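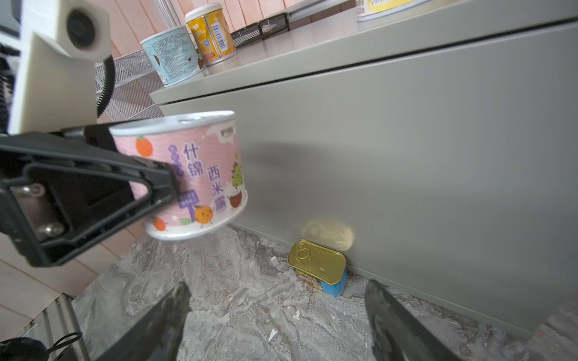

Why do readers so often turn to a novel before they travel somewhere new? A story gives them people to care about, and a place is easier to take in when you already know somebody who lives there, even if that somebody is made up.

Chapter 4: Novels of Place

When Gisela Oltmanns wrote Narkville, her long and rather lovely book about a harbour town in lean times, she filled 22 notebooks with shop signs, weather and neighbours' gossip before she began chapter one. I've always liked picturing that pile of notebooks (and the cups of tea that must have gone with it!). In this chapter we'll read her opening pages slowly, then set them beside Dirk Janssen's The Road to Trernis, a much drier book with its own flavour. Keep a pencil handy, and mark any line where you feel you could find your way home from there.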